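I nearly didn't go to the Mallus open day. It was a two-hour drive to Skirkau in the rain, and I'd pictured a slide show and a sandwich. Glad I went, though - the sandwich was good and there was no slide show at all!

Mallus packs wooden toys and learning kits, 157 different ones at the moment, and 69 people work on the floor. Kam-wah Chu took our group through. She started on the sorting benches years ago, back when every piece went into its tray by hand, and she still rubs her wrist when she talks about it (so would I, after 2000 kits in a week).

The robot arms came in last February. People were worried, and she didn't pretend otherwise. Two of the sorters moved to the Pemetti warehouse before the changeover. The rest were retrained, and most now split the day between setting up jobs and checking finished kits. Hiu-tung Au, who was on nights for ages, told me he likes the setting up but misses the chatting. You can't gossip much when you're watching a screen, and the benches used to be right noisy.

Pay went up a bit for the setup work. The breaks stayed the same, which I gather was a sore point.

My favourite stop was the trial room, where new jobs get tried out on coloured shapes before they go anywhere near a customer's order.

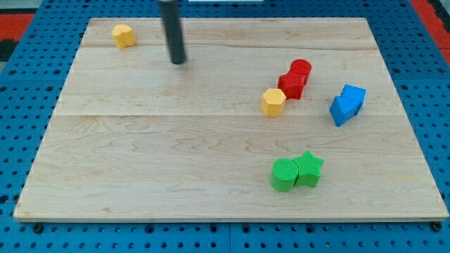 Skirkau, 2024-12-24

I could've stayed there all afternoon, watching the black rod over the board with its green star and yellow hexagon. Kam-wah let a few of us set out the pieces for the next go, and a little kid in our group took it very seriously.

We finished in the lunchroom, then I stopped at Chiang for petrol and a coffee on the way home. They're running another open day next year - book early, the parking is tiny.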